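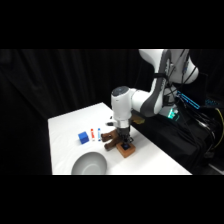 Table as of this morning: blue cube, red marker, blue marker, wooden block with the square recess.

Thu 3 October

Went back over the layout for the tabletop set. The Indell notes from August claim that a white cover under the small items makes them "easy to tell apart in any arrangement." I doubt it. Any arrangement is a lot of arrangements, and whoever wrote that tried 4 of them. I could find no list of which ones.

What I will grant: the blue cube shows up well on white. So does the warm orange-brown of the block. The markers bother me more. Both have white on the body, and white on a white cloth leaves you mostly with the colored parts to go by. Fine if you already know what you're looking for. Less fine for somebody reading the layout cold.

Also not convinced by putting the two markers side by side and parallel. It looks tidy, and tidy is the problem — real desks don't have markers lined up like that. The Kassa layout sheet calls it "natural placement." I'd call it a drawer somebody arranged. Left it alone for now so today matches the sheet, but I want a messier version next to it before we decide anything.

Block: the recess on top is dark with a bluish center. Sheet just says "block, wood." That needs more words. Two people reading "block, wood" will fetch two different blocks from the Trornari bin, and I've done it myself.

The black curtain stays. I went in thinking it was fuss, and I still think it matters less than the cover, but I have no evidence either way and it's already hung.

Measured the cover again: 145 cm on the long side. The sheet says 152. Either it shrank or one of us can't read a tape. Corrected the sheet in pencil.

To do:
— cube turned square to the table edge, then turned again, compare
— markers crossed, and one on its own
— try the gray cover if it's still on the shelf
— rewrite the block entry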